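Utensil caddy

A utensil caddy (also cutlery caddy, utensil holder, chopstick holder or, in households that have given up, "the thing") is an open-topped upright container in which eating utensils are stored between meals. It is distinct from the cutlery tray, which lies flat in a drawer, and from the crock, a heavier vessel kept beside the stove for ladles and spatulas. The boundary with the crock is poorly policed.

Form

Most domestic caddies are rectangular or cylindrical and a little narrower at the bottom than the top. Plastic is the usual material, followed by stainless steel, ceramic and bamboo. The walls are normally perforated so that air can reach utensils put away damp, and the whole thing sits on a tray or flared base that catches the drips. Perforations were originally plain slots. Manufacturers have since discovered that a hole may be any shape at all, and have settled with some firmness on the heart.
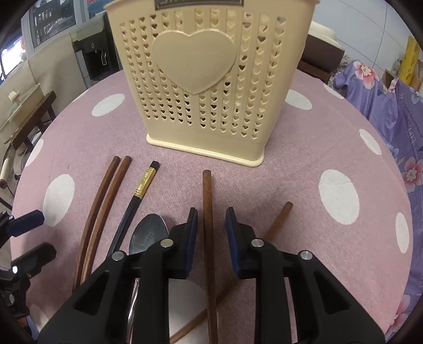 Capacity is seldom stated on packaging and is generally established by experiment. The household manual Bastura, long used in Tarnley cooking classes, advises that a caddy is full when removing one spoon brings out a second. Its author, Hadiza Briggs, allowed 11 pairs of chopsticks to a medium caddy and made no allowance for forks, on which she had views.

Contents and sorting

In homes where chopsticks are the everyday utensil, the caddy holds these together with soup spoons and whatever else is long enough not to vanish below the rim. Wooden chopsticks are bought in identical sets and rarely remain so. Dark pairs with a coloured or metallic band near the top are often added later, and a single banded stick among plain brown ones is a common sight in any kitchen of more than a few years' standing. The fate of its partner is outside the scope of this article.

Sorting methods fall into two schools. Divided caddies assign a compartment to each kind of utensil and are obeyed for about a week. Undivided caddies ask for nothing and are correspondingly popular. Briggs recommended emptying the caddy onto the table, matching the chopsticks by colour and length, and returning them in pairs, thick ends up. Spoons go in last, bowl upward, where they obscure everything else.

Opinion is split on which end of a chopstick should face the ceiling. Tips-up favours drying; tips-down favours not touching the part that goes in someone's mouth. The dispute was aired over several issues of the Tarnley newsletter Flundier, which had a print run of 200 and closed without reaching a finding.

Placement

Caddies live on the counter, on an open shelf or on the dining table itself, the last being usual where the table has a wipeable cloth. 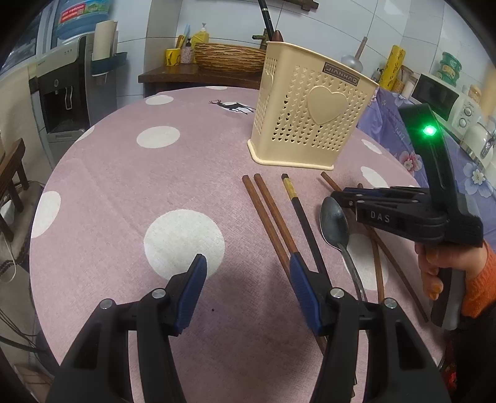 Chopsticks, a spoon and a heart-perforated caddy on a polka-dot tablecloth.

Care

The base tray should be lifted off and rinsed regularly. It is the least visited part of the object and frequently the most interesting. Plastic caddies tolerate warm water and dish soap but may warp in a hot dishwasher, after which they lean. Wooden chopsticks should be dried before storage and replaced once the tips roughen or discolour.

See also

Cutlery tray
Crock (kitchen)
Eze drainer
Odd sock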